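Wusent working group on safe use of arms, Pludutby
Minutes, January 16, 2018
Chair: Gheorghița Surdu. Notes: Domnica Cârstea.

1. Speed near people. Agreed: up to 200 mm per second whenever someone is within reach of the table.

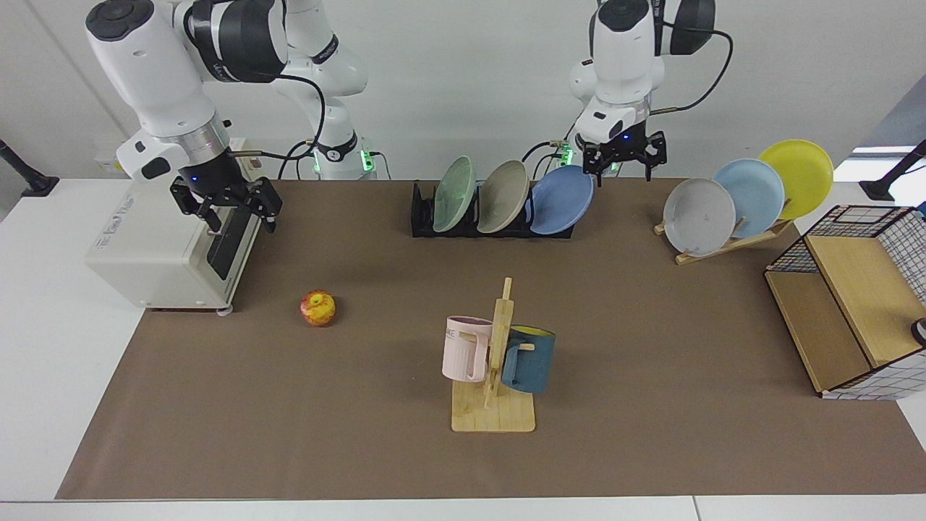 2. Stop button. To be tested at the start of each shift and signed for. Surdu asked that the Ursu checklist be used until ours is ready.

3. Cables. Wrist cables to be checked every 7 days. Cârstea to draft the wording.

Next meeting in September.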